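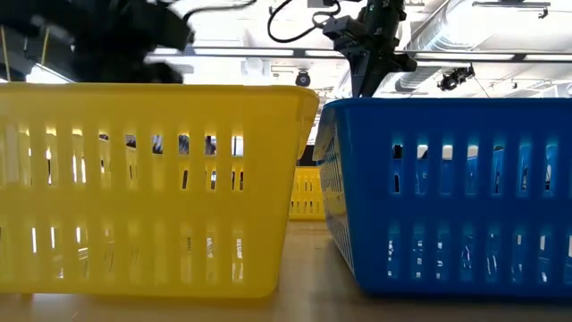
*Two arms, two colors of basket, one long afternoon.*

May 31, 2019

I'd like to report that the basket job failed because of something exciting. It was a config file.

The setup, which we call Bundier, has two arms sharing one table and a lot of slotted plastic baskets to sort. Each arm runs its own copy of Clerkex, and each copy keeps a list of places it isn't allowed to go while the other arm is in there. Good system. It had done 164 runs without a scratch, and I had gotten smug.

On run 165 both arms went for the middle of the table at the same time. The left one clipped the right one at the wrist, the right one faulted and froze, and the left one, seeing no reason to stop, kept pushing. I hit the e-stop with my elbow – my hand was busy with a sandwich.
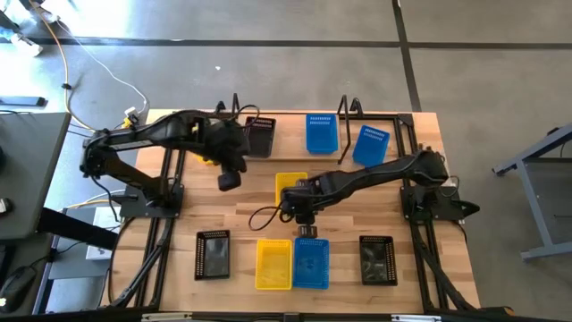

The logs had it in plain text. One copy was reading the shared zone in millimeters and the other in meters, so a number that should have been 80 was off by a factor of 1,000. The old Sriwong driver had been quietly converting it for us. I replaced that driver last week. I even wrote "cleanup, no functional change" in the commit.

Damage: one bent finger, one cable I no longer trust, 67 lines of my code reverted. Both arms now stop if either one faults, as they should have from day one. Next is getting the Nundisance force limits turned on, a ticket I opened in September and have been stepping around ever since.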